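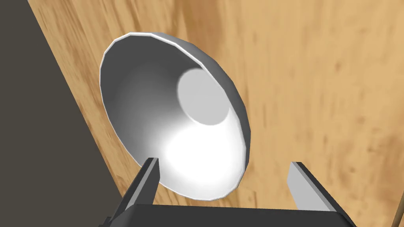

Bahman Tehrani reckons a planner that can't tell you why it said no isn't finished, and he told us so before we'd even hung up our coats. A grasp gets rejected, the screen goes red, and you're left guessing whether it was reach, collision or the perception side losing the rim of the object. His advice was to ask for the reason every time and see who could give you one. So that became my question for the whole afternoon at the Dodidmont open day!

The team there has built a viewer that sits on top of their simulator, and they call it Sonidora. You pick a moment in a run, and it shows the wrist view on one side and the planner's candidates on the other, sorted by why each was thrown out. The lamp shade task was the one everybody crowded around. It's a lovely test, all curves and glare, with a thin white rim to close on and a bright patch inside the bowl that the segmentation likes to treat as a separate object. Zeyu Long had the gripper stopped with its fingers open at the near side of the rim and stepped through the list for us. It had 108 candidate grasps. Most were out on finger clearance, a good chunk on wrist angle, and 6 were left for the controller to choose from.

I asked whether the glare was worth simulating at all, given that you could just switch the light down. Zeyu said they'd tried that in February and the scores looked great right up until they went near real hardware. Now they vary the lighting on every run and leave the awkward ones in.

The other thing I loved was the replay tool (Homa Talebi's work, mostly). You can change one setting, say the approach speed or the padding on the collision shapes, and rerun the same 1000 starts overnight with the same random seeds. In the morning you get only the runs whose result changed. Her last batch had 392 of them, from a padding change of a couple of millimetres. She was scrolling through them while we talked and kept getting sidetracked by good ones, which I completely understood.

I did try Bahman's question on the controller. It's less chatty than the planner. If the fingers slip you get a force trace and a flag and that's your lot, though Homa says plain-language labels are being worked on and she'd like them in before they do anything else. I'd be happy to see that too.

Parking is on the Grisness side, and the sign for the upstairs lab is easy to miss, so look for the grey door past the bike racks. Coffee was good. They're running the same tour again on Sunday, April 26, 2026, and Zeyu said you can bring your own object model to load in. I'm bringing a colander.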